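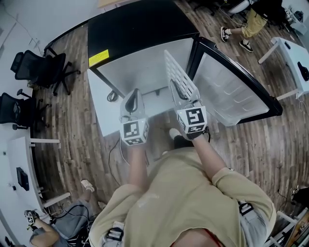

Waltar lança serviço de organização e limpeza de frigobares para quartos, escritórios e pousadas

29 de setembro de 2019

Vou começar com uma confissão: durante anos o frigobar do meu quarto foi terra de ninguém. Meia garrafa de suco, um queijo esquecido, aquele potinho que a gente jura que vai comer amanhã (não vai!). Foi assim que nasceu a ideia do novo serviço da Waltar, e estou muito feliz de poder contar a novidade por aqui.

A partir de agora, atendemos também quem tem geladeira pequena. A gente esvazia, limpa por dentro, passa pano na borracha da porta e nas ranhuras onde ficam as prateleiras, confere se o fio não ficou dobrado atrás do aparelho e devolve tudo no lugar, com o que vence primeiro na frente. Cada visita leva em torno de 2 horas, contando o descongelamento de modelos mais antigos.

Testamos o formato com a pousada Cikine, que tem 14 quartos e um frigobar em cada um. Aprendi muito lá! A porta, por exemplo, é onde mais se acumula respingo de refrigerante, e quase todo mundo limpa só o fundo. Também passei a defender com unhas e dentes a porta bem aberta durante a limpeza, para o pano chegar nos cantinhos.

Os kits de potes baixos e bandejas são da Ghoneim, nossa parceira nessa linha, e cabem direitinho em aparelho compacto. O primeiro lote tem 3000 unidades, e quem contratar o serviço até dezembro leva um kit sem pagar nada a mais.

Um pedido meu: antes da visita, tire da tomada e deixe uma toalha velha no chão. O resto é com a gente.

Os agendamentos já estão abertos, no balcão da Waltar ou por telefone, no ramal 2716. Jornalistas que quiserem acompanhar uma visita podem usar o mesmo ramal.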